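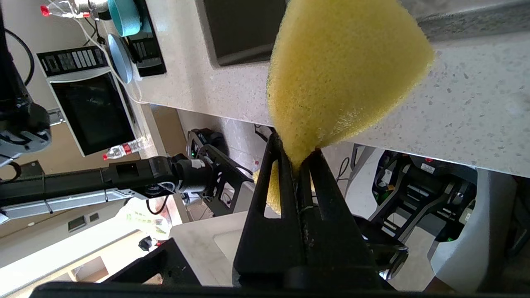
图1 黄色泡沫海绵与浅色斑点台面

厨房台面日常清洁:海绵擦拭法

适用范围:浅底带深色颗粒的斑点台面,包括人造石和石英石。天然大理石不适用,其养护方法另见石材篇。台面为木质或不锈钢的,只可参考第二节和第六节。

一、用品

泡沫海绵一块,粗孔型。孔径细的海绵吸水多、带渣少,适合擦玻璃,用在台面上容易把碎屑推来推去。
中性洗洁精。
小盆一个,容量3升左右的不必强求,能放下手和海绵即可。
干的超细纤维布两块,一块收水,一块抛干。
塑料刮片一片,边缘无缺口。

不要用钢丝球、百洁布的绿色面和含磨料的去污粉。斑点台面的花纹会掩盖细划痕,正面看不出来,逆光时整片发雾,发现时往往已经无法用清洁手段恢复。

二、海绵的准备

新海绵先用清水浸透,挤压数次,排出孔内空气和生产残留的粉末。挤到提起后不滴水为止。

配液:清水1升,洗洁精3毫升。浓度再高,去油效果没有明显提高,冲洗次数却要增加,残留的表面活性剂干后会形成一层膜,落灰更快。

海绵形状不限。方形海绵用久了边角磨圆,可以剪成一头宽、一头窄的楔形继续使用:宽的一头擦大面,窄的一头擦水槽边缘和电器底脚周围。剪口要平直,毛边容易掉渣。

三、清场

1. 能移动的物品全部移走。碗盘先洗净,放到台面以外的地方。水瓶、调料瓶逐个拿起,瓶底擦干后再放到别处,瓶底的水圈是台面水垢的常见来源。
2. 微波炉等台式电器先断电。机身较轻的整体搬开;搬不动的向前拉出一掌宽,先清后侧,再推回。
3. 用刮片以小于30度的角度推掉干结的食物残渣。推不动的不要加力,盖一块湿布,等15分钟再推。
4. 干布扫去碎屑。这一步不能省略,颗粒夹在海绵下面就是磨料。

四、擦拭

1. 从最里侧开始,沿墙根横向擦,然后逐行向外,每行与上一行重叠三分之一。最后擦前沿。
2. 手掌摊平压住海绵,力度以海绵压缩到一半厚度为准。捏着一角擦,受力集中,痕迹明显。
3. 每擦完两行,海绵回盆漂洗一次,挤干再用。盆里的水变浑即换。
4. 开孔边缘单独处理。水槽或灶具与台面交接处有胶缝,用海绵的窄端顺着缝擦,不要横着擦,横擦会把胶边掀起。胶缝发黑多为霉斑,应换胶,用漂白剂反复涂抹只会使胶体变脆。
5. 前沿的下侧常被漏掉。将海绵折起,从下往上擦一遍。
6. 海绵彻底漂净,用清水把整个台面重复一遍,去除洗洁精。
7. 第一块干布收水,第二块干布抛干。浅色台面上的水渍要侧着看,蹲下使视线与台面接近平行,检查有无发白的条纹。

五、按键与面板

带按键的控制面板不得用滴水的海绵接触。海绵挤到最干,再用干布包住窄端,只擦按键之间的缝隙,随后立即用干布擦一遍。液体不要直接喷在面板上,按键四周没有密封圈的机型会渗入。

微波炉门的玻璃窗外侧可以用同一块海绵,擦完大面之后再擦。内腔另用一块,油污性质不同,混用会把油带回台面。

六、海绵的清洗和更换

每次用完,在流水下反复挤压,到挤出的水没有泡沫。挤干后立放或悬挂,四面通风。平放在水槽底部的海绵,贴底一面长时间不干,异味从那里开始。

出现下列任一情况即更换:挤干后仍有气味;表面掉渣;按压后不能回弹;孔内有洗不掉的深色点。无异味也不宜超过3周。换下的海绵可以降级用来擦地脚线,用过之后直接丢弃,不再回到厨房。

擦台面的海绵和洗碗的海绵分开,可用剪角的方式区分。颜色相同时尤其要做记号。

七、常见问题

擦完发黏:洗洁精过量或清水遍数不够。用清水重擦两遍。

颗粒花纹处颜色变深:一般是水没有收干,放置一小时再看。仍然偏深的,可能是油渗入表面细孔,用中性洗洁精原液点涂,15分钟后擦去,可重复一次。

水龙头附近有白圈:水垢。人造石可用稀释的柠檬酸短时湿敷,不超过3分钟,随后清水擦净。使用前先在不显眼处试一小块。

热锅留下的黄印:多为树脂受热变色,清洁无效,需要打磨,由安装方处理。

校订:Gerardo Tan
六月修订,增加第五节,第六节更换期限由一个月改为3周。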